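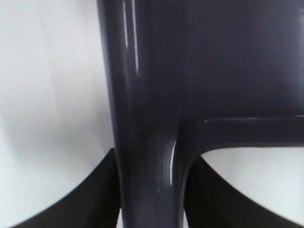

We got the keys to the flat in Zitdale in May, and the cleaning took longer than the move. I had set aside one evening for it. It took five, spread over two weeks, mostly after work.

The last tenants had left the oven alone for a long time. I used baking soda paste, left it overnight and scraped it off with an old bank card. The racks went into the bathtub with dish soap and hot water. My friend Darcy Maihi came over for the windows and did all 8 of them with vinegar and newspaper. I still see streaks in the kitchen one when the sun is low, but I haven't told him.

I bought very little new. Most of what I own for cleaning came from my aunt in Skonevbridge, who was clearing out her garage. A dustpan and a dish rack get used every day. The steam mop she gave me has been out twice.

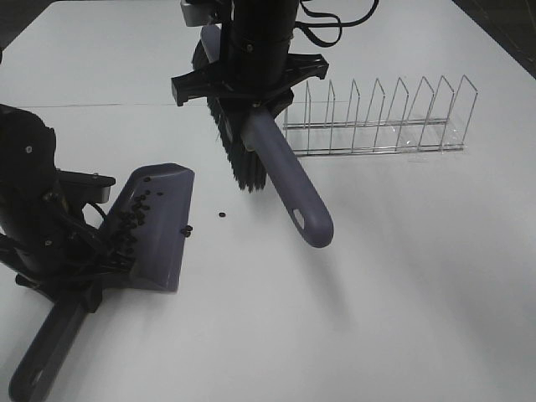 What I do now

Dishes get done after dinner, even if there are only two plates. I sweep the kitchen floor right after that. It takes 10 minutes for both.

The bathroom is Sunday work in theory, but I often do it whenever I notice it. Elsie Ashby, who lives upstairs, vacuums at 5 in the morning. I asked her to move it to later and she was fine about it.

The hall closet is still full of boxes marked "misc." I opened one last night and found phone chargers and a gravy boat. I put the lid back on.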